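Hurinon opens its arm-teaching bench to the public

7/27/19 – Anyone who has wondered how a robot learns to handle a towel can now sit down and show it. Hurinon, the workshop on Danov Street, has opened its two-arm bench to visitors, with 60 places in the first round. 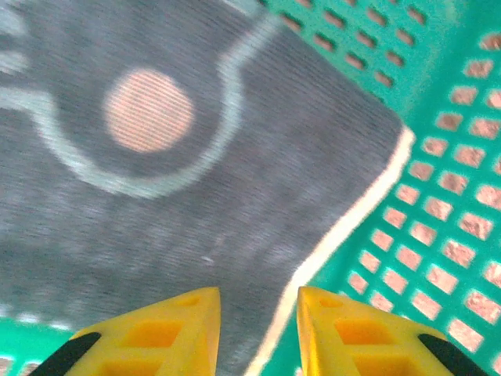

Teaching by remote control is slow going at first, says coordinator Rattana Siriwan, and cloth is a great place to begin. It folds and slides differently every time. Beginners get a ribbed gray piece in a green basket, and its pale border gives them an edge to steer the yellow fingers toward.

Close work comes next – and it's a thrill to try.
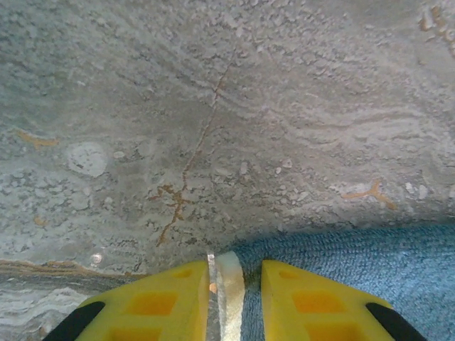
Something thin held upright between the fingertips, with blue toweling to the right.

Each visitor drives both arms for seven minutes, then hands over to the next person in line. Every run is recorded for the Clikau training program. 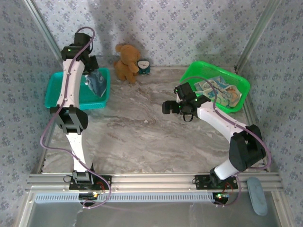 The two arms at the bench, each with its gripper near a container of cloth.

"You stop thinking about your hands by the third try," said Ketsara Nilsuwan, one of the first to sign up. 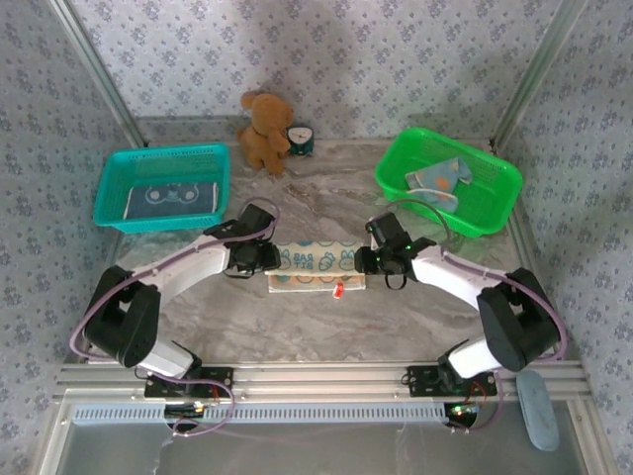

A second round starts in September, with three evening slots added for school groups.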